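Guides > Data Collection > Table Setting Task

4. Recording a table setting session

This section covers bimanual sessions with the Stellix hand-held grippers. It assumes both grippers have been calibrated as described in section 3.

1. Put on the left gripper first, then the right. Run each cable back along the forearm and leave enough slack to reach the far side of the table.

2. Open and close each gripper fully three times. The width reading in the recorder should return to zero. If it does not, repeat the calibration.

3. Place the objects in their start positions from the session sheet. Change the positions after every 30 episodes.

4. Sit down, hold both hands still near the front of the table and start the recording.

5. Set the table at a normal pace. An episode usually takes about 38 seconds.

CAUTION: Do not cross your forearms. The cables can catch on cups and pull them off the table.

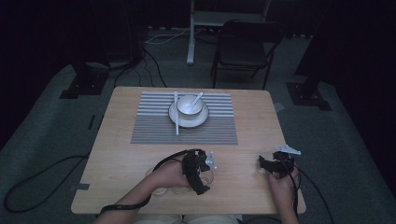 6. Bring both hands back to rest before you stop the recording. The training script uses the rest pose to find the end of an episode, and it drops any episode without one.

7. Mark the episode as good or bad right away. A dropped object is bad. A slow or corrected grasp is still good – keep it.

NOTE: Clear cups are the hardest objects in this set. In our tests, a policy trained on 100 episodes often closed the gripper beside the cup. With 300 episodes the misses were much less common, and most of the gain came from episodes with corrected grasps. Odair Macedo's write-up in the Vurevia project folder has the full results.

8. Upload the session before you take the grippers off. If the upload stalls, leave the recorder running and contact Theerawat Yimyam.

Next: 5. Checking episodes before training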